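Home | Archives | Threads | Authors | Search
Filed under: Laundry & Folding

Subject: Re: [drestel-household] gray shirts on black cloth

Mbali Sibiya wrote:

> I read your February post with interest and some alarm. You are still
> folding on black fabric? Everything pale I own would pick up lint just
> from hearing about it. Also, what are you doing with the sheets, and can
> you even see in there? Rima says the room gets by on one lamp and good
> intentions. I fold on the bed like a normal person.
>
> Mbali

Mbali, I will take these in order of insult.

1. The light. Rima is being generous about the lamp. I keep meaning to move it over to the folding end, and then it's evening and I'm halfway through a pile. I can find anything in that room as long as it's bright red.
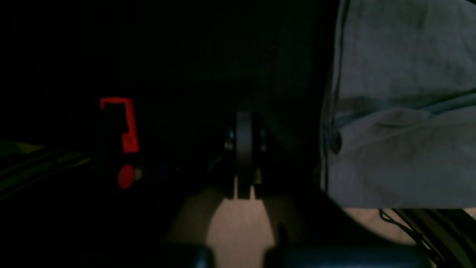

2. The lint. Yes, black cloth shows every speck. I want it to. When I folded on a white towel I carried the fuzz straight back into the drawer with the shirts, and I only found out when I was wearing one in front of people. Now I run a damp hand over the cloth between loads and the matter is closed. Imre Magyar swears by the sticky roller, but Imre also irons socks.

As for the bed, I did that for years. A mattress gives, so you smooth one half of a shirt and the other half slides down toward you. Then you need somewhere to sleep and the whole stack goes on the chair, where it lives until you have worn it all. 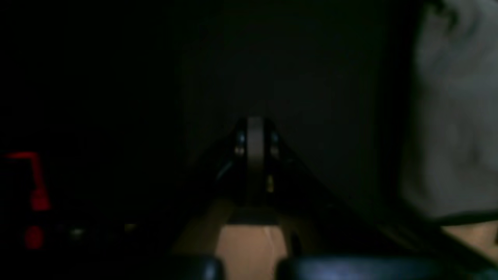

I did try Thảo's cardboard folding board, the one she cut down from a Zandport shipping box. It makes very handsome square shirts. It also takes me 2 tries to get each one off the board without undoing it, so I've gone back to using my hands.

3. The sheets. You have me there. The flat ones I can manage. Anything with elastic gets rolled up and put behind something.

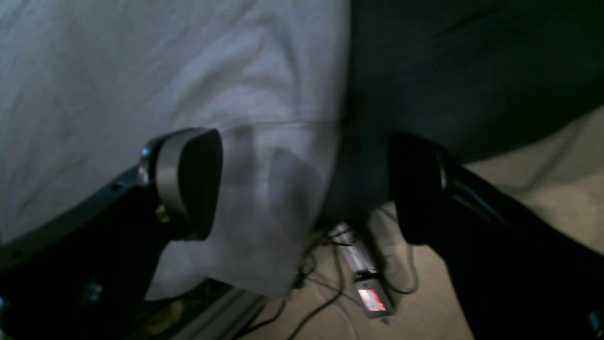
White sheet, dark cloth, and the cables on the carpet.

I know about the cables. A sheet that hangs low enough will find them, and I'd like to get them along the wall before the next big wash. That was also the plan in February.

4. The shirts. The large gray tees are the worst, being mostly width. I lay one out sideways, hem to the right, and pull from the top corners before I make any fold at all. Sleeves get dealt with after that. If you start with the sleeves the body bunches up on you and you're back to the beginning. 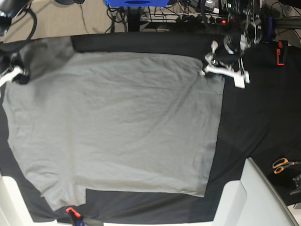 Message page last modified: February, 8:16 p.m.

The wrinkles in the middle I mostly leave alone. They go inside the fold and become a private matter. If you still want the measurements for the black cloth I can send them, but it's just a remnant, and I'd buy whatever covers your table and hangs over a little.

Mi-kyung Pyo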